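3.2. Matériel imprimé et conditions de lecture

Le corpus de l'étude se compose de supports imprimés à fond sombre, recueillis dans les espaces d'accueil du site de Tikatside entre mars et juin. Sur les 719 pièces inventoriées, 200 ont été retenues pour l'analyse détaillée, selon deux critères : présence d'un aplat noir couvrant plus de la moitié de la surface imprimée, et présence d'au moins un bloc de texte en réserve blanche posé sur une forme colorée. Les pièces pliées ou annotées à la main ont été écartées.

Le choix du fond noir tient à une difficulté connue des imprimeurs. Le texte en réserve, c'est-à-dire laissé à la teinte du papier au milieu de l'encre, perd en finesse dès que le corps diminue : l'encre gagne sur le contour des lettres et referme les contrepoinçons. Le phénomène s'accentue lorsque le bloc de texte est placé sur une forme secondaire dont la teinte varie, le contraste entre la lettre et son support n'étant alors plus constant d'une ligne à l'autre. Le protocole Orlow, élaboré pour des affiches à fond clair, ne prévoit pas ce cas. Nous l'avons donc complété par une grille de 22 items, dite grille Mandagi, qui porte séparément sur le fond, les formes porteuses de texte et les éléments d'illustration.

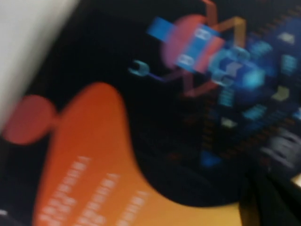

Temps de lecture : 3 min

Figure 4. Imprimé à fond noir. Lignes de texte blanc de petit corps sur une forme orange ; motif polychrome dans la partie supérieure droite.

La pièce de la figure 4 relève de la classe C de la grille (texte sur forme courbe à teinte dégradée). La forme porteuse passe d'un orange rougeâtre à un orange plus jaune, et le texte y est disposé en rangées courtes. Un cercle rouge, plus terne, placé juste à gauche du sommet, recouvre en partie la courbe ; l'ensemble évoque une silhouette réduite à une tête et un corps. Nous codons ce type d'assemblage comme « figure implicite » – le pictogramme humain n'est pas dessiné, il résulte du voisinage de deux formes simples. La vue reproduite ne permet pas de lire le texte.

Le motif situé en haut à droite a été codé à part. Il associe une bande bleu vif, un cercle rose tirant sur le rouge et de fines lignes orange en zigzag. Une petite icône cyan, en forme de clé ou de crochet, en est séparée par le fond noir mais lui est reliée par un mince trait violet. Dans la grille, un tel trait vaut rattachement : l'icône est comptée comme élément du motif et non comme signe autonome.

Les relevés de densité ont été effectués sur les pièces originales, à plat, sous un éclairage de 4000 K, puis saisis dans la base Pultatier. Chaque pièce a fait l'objet de deux codages indépendants. Les désaccords concernent surtout la limite entre forme porteuse et illustration, point repris en 3.3.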